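Jan 26, 2025

Public holiday tomorrow, so no alarm. Woke at six anyway with the heat already coming through the blind. Wrote up the rainfall book first thing: nothing in the gauge again, same as the past week. The big tank is down to the second rung and I've gone back to a bucket in the shower.

Spent the morning on the trip. The car is booked in for its service before I leave, and I want the odometer under 3000 kilometres for the whole loop if I can manage it, but the route I drew up last night comes to 3191. The extra is all the detour out to Pellura. I could cut it. I don't want to. I've been saying I'd see the old rail siding there since before the line closed, and if I leave it another year there'll be less of it to see.

Rang the caravan park at Delaunay. They have a powered site for two nights but not the third, so either I move on early or sleep in the car. The woman on the phone said to try again in a week as people cancel. Wrote that on the calendar. The ferry is paid for. The booking site, Nodetness, took the money and then told me the session had expired, and I had to go through the bank to find out it had worked. The confirmation turned up an hour later in the junk folder.

Lunch was bread and cheese standing up. Did the washing, two loads, and it was stiff on the line before I'd finished pegging the second. Swept the shed. Found the good tent pegs in the tin marked fuses, and no fuses anywhere.

Drove to the roadside stall after four when it had cooled a little. They had tomatoes, zucchini and corn, and not much else. I bought corn and a bag of tomatoes and left the money in the box. My own corn came to nothing this year – it tasselled in the hot spell and the cobs were all gaps. I'll put it closer together next time and keep the water up to it, or else give the bed over to pumpkins.

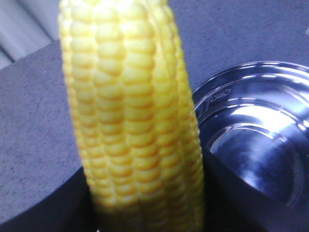

Evening

Corn for tea, boiled, with butter and too much pepper. Ate it on the back step. The wind came round to the south at 8 and I opened every window in the house.

Went over the boat list again. Maria has been sitting on the trailer since May and the registration needs doing before she goes anywhere. The left tyre is cracked along the side wall. I'd rather replace both than find out on the highway, so that's another job for this week, and another bill. The bilge pump runs. I haven't tried the motor.

Read a bit of the library book and didn't take much in. It's due back and I'm only up to chapter three – will renew it tomorrow if the website lets me.

Tank, tyres, caravan park, fuses. Bed.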